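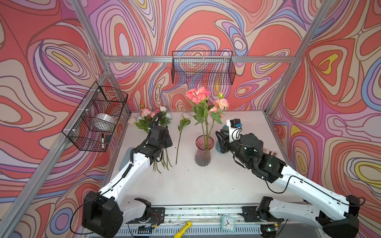 Open day talk — speaker notes
Second version, after the rehearsal. Please keep these on the lectern, do not hand them out.

Before starting
Water on the table. Clicker has a new battery. The talk is 25 minutes and the visitors stand for the demonstration afterwards, so I must not go over. If the room is full, ask people at the back to move along the wall so the door stays free.

Opening (slide 1)
Good afternoon and welcome to Pacheco. Thank you for coming up all those stairs. My name is on the program, so I will not spend time on it. I work on the team for two-arm handling, and today I want to tell you how a pair of robot arms is taught to arrange flowers, and what we learned when we visited a real place where people do this all day.

(Wait for the late group. Do not apologize for my accent. Last year I did this three times and it was not necessary.)

Ask: who here has arranged flowers for a vase this month? Usually a few hands. Ask one of them which part was difficult. Most people say "to make it look nice." Keep this answer, I return to it at the end.

The visit to Lavska (slides 2 to 5)
In June we went to Lavska, a flower packing hall two hours from here by bus. We arrived at 5:40 in the morning, when the work there is already half finished. I had prepared a list of questions about beauty, color and balance. The people at the tables were polite about my list, but they wanted to talk about stems.

Three points from the visit:

They hold a bunch low and loosely. A tight hand breaks the skin of the stem, and the flower is old the next day.

They turn the bunch with one hand while the other hand adds to it. The two hands have different jobs, and they change jobs many times without looking.

The leaves catch on everything. One worker told us that half of her skill is leaves. I wrote this on the first page of my notebook and it became the title of our project proposal. (Pause here, people like this part.)

A good worker at Lavska fills a vase in less time than I need to explain it. Say this clearly. I do not want visitors to go home with the idea that we are near this speed.

The task (slides 6 and 7)
We call the task Tustelent. The name has no meaning, we needed a short word for the folder and it stayed. The rules fit on one slide. Artificial roses and other flowers are on a white table. There is a vase. The arms should pick up the stems and put them in the vase, and the vase should stay standing.

Why artificial flowers: the same rose can be used again the whole month. The leaves still catch, as at Lavska. 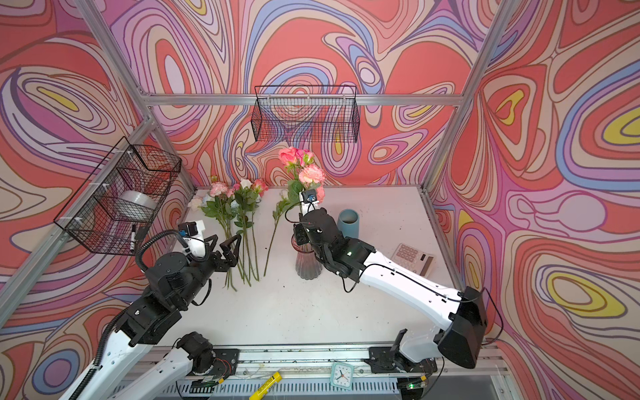
Slide 8. Pink roses held over the ribbed vase by the right gripper; the left gripper is open beside the two bundles.

(Leave slide 8 on the screen while I talk through the next part. Use the pointer slowly.)

Start with the vase. It is slender, and the stem has to come down through the opening from directly above. For a person this is one movement. For the arm it is a question of where the end of the stem is, and the gripper does not hold the end. It holds a place higher up, and everything below this place can bend or swing a little. So the arm must care about a point which it does not touch.

Then the two bundles, lying side by side with their stems toward us. Ask the visitors: if you were the left gripper, where would you take hold? Let them answer. Somebody will say "at the flowers" and somebody will say "at the bottom." Both are possible, and both have a price. Near the flowers, the petals are in the way. At the bottom, the bunch is heavy on one side and it turns in the fingers.

Point to the small cameras on the wrists. Each arm has its own view from close to the fingers. When two grippers work near one vase, a leaf can easily cover the exact thing you want to see, and then a second view is worth a lot.

Somebody always asks about the wallpaper. Short answer: yes, we see it too, and after one week you stop seeing it. Then continue.

Numbers (slide 9)
Only one slide with numbers. Read them slowly.

We have recorded 1184 runs of Tustelent up to this open day. A run begins with flowers on the table and ends when the operator says it is finished, good or bad. We keep the bad ones too.

For the test we did 100 tries with single stems and 100 tries with bunches. Single stems go clearly better. With bunches, the common failure is a leaf on the edge of the vase — the stem looks correct, the gripper opens, and the whole thing leans out again. I have a short video of this, 2 minutes. Skip it if the time is after 3:15.

If someone asks for the percentages, say that the report comes in the fall and I prefer to give them together with the conditions. This is true and it is enough.

The work with Climia (slide 10)
Climia makes the training plan for new workers at halls like Lavska. They asked us a question I did not expect: could our recordings help to teach people? A beginner also needs to learn which hand does what. We do not know yet. We gave them a small set of recordings, and they will tell us if their teachers find it useful. Say "small set," do not promise more.

Demonstration (stand up, move to the bench)
Ask the visitors to stay behind the yellow line on the floor. Children in front. No flash, please.

Order: one single stem first, then a bunch. Explain before each one what will be attempted. While an arm is moving, do not talk too much. In rehearsal I talked through the whole movement and people looked at me instead of the table.

If a rose falls, let it lie and wait. Visitors enjoy it when the arm goes back for it. If it does not go back after a short time, the operator stops and we begin again.

If the vase falls, stop, put it up by hand, continue.

Questions I should be ready for
Will this replace the people at Lavska? Answer: nobody there asked us to do this, and the machine is slow. They asked about help with lifting the full buckets, and this is a different project.
Can it do real flowers? We tried tulips on two afternoons. Tulips are too soft for our present fingers.
How long to learn it? For the operator who guides the arms, around a week until the movements look calm.
Does it know what looks nice? No. Return here to the answer from the beginning, and ask the same person if they would accept the arm's vase on their own table.

Closing
Thank the operators. Coffee is on the ground floor until 5:00. The next group starts at half past, so please take your coats with you.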